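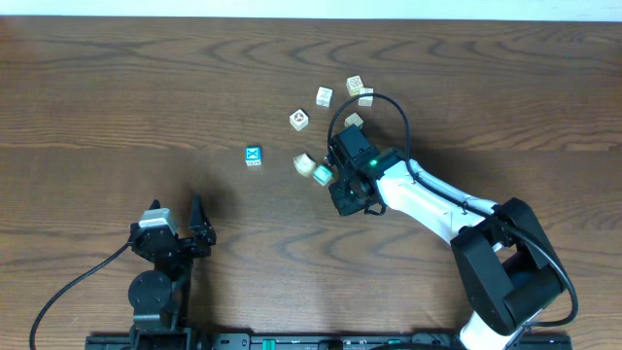 Medieval toll book from Bisgate goes on show in December

I've been pestering the county museum about this one since spring, so you can imagine how pleased I was to get an email from Maxine Rutherford on November 22, 2022, saying the Bisgate toll book finally has a display case and an opening month. December it is!

If you haven't followed the story, the book is a record of what people paid to bring goods through the east gate of Bisgate in the early 1400s. Wool, salt fish, candles, a lot of onions. The earliest entry is from 1411, and there are 1088 of them altogether, in what Maxine thinks are the hands of three different clerks (one of them had truly terrible handwriting, and I felt a bit better about my own).

What got me hooked is a woman who appears on page after page as "the widow Poirier". She turns up 27 times, first paying on a single cart of hides and later on whole strings of pack animals. By the last few leaves she seems to be collecting the tolls herself – the clerk writes "received by the hand of the widow" and leaves it at that. How did she get the job? Did she lease the gate from the town? Maxine wouldn't be drawn on it, but Devendra Ahuja, who did the transcription, is happy to guess. He thinks she bought the lease from a merchant who had run out of money, and he has a court roll he wants to check before he puts that in print.

I got to see the book for a few minutes last month and it's smaller than I expected, not much bigger than a paperback, with a limp leather cover and a nibbled corner. The ink has gone the color of weak tea. Thirteen leaves are too fragile to open flat, so those will be shown as copies on the wall next to the case, with a modern English version underneath.

Marina Kyriakidis is giving a talk on the opening evening about women in town trade, and I'd go early if you want a seat, as her last one was standing room only. Entry to the display is free and the talk is five dollars at the door.

Devendra's full transcription should be in the reading room by then too. Ask at the desk for the blue binder – the green one is an older draft and has the dates wrong in a couple of places.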